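Section 5. Running the open day demo

The Emix sales sheet says the simulator sells itself. Plan as if it doesn't.

1. Load the Besavstead house and wait for both rooms to appear.

2. Start in the cabinet room. Raise the arm well clear of the cabinet top before visitors sit down.
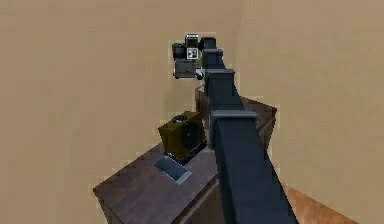 3. Run the pick task 8 times and write down every result, misses included. One good run proves very little.

Note: Visitors will ask if this works on a real robot. Say what you have tested, and stop there.

4. Switch to the bathroom. Pull the arm in before you drive - the walls are close.
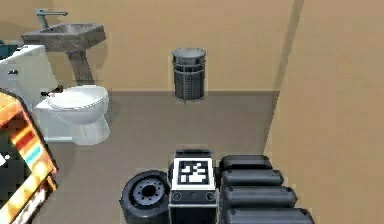 Figure 2. Bathroom view, with the trash can against the back wall.

Caution: Do not speed up playback. Xuelian Yu caught us doing it in November, and she was right to complain.

5. Save the log before you close Emix. It does not ask.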